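Lirkbridge salon, treatment room and basin area
Monthly check, August 5, 2023
Checked by: Bożena Wysocka

Steriliser: pass. Log filled in to cycle 1,516.
Hairdryer leads: 4 tested, one failed. Sheath split near the plug; removed from use.
Basin mixer valves: pass.
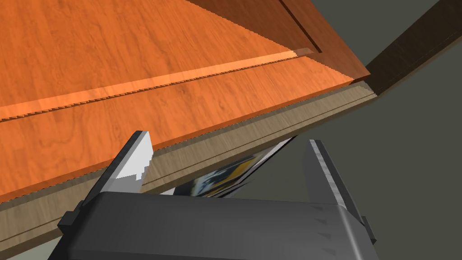

Wood-grain panel with paler bevelled strip.

Colour store: peroxide shelved above eye level. Move to bottom shelf. Open 500 ml bottle had no date on it.
Patch test cards: 17 seen, all signed.
Eyewash: expires September. Reorder.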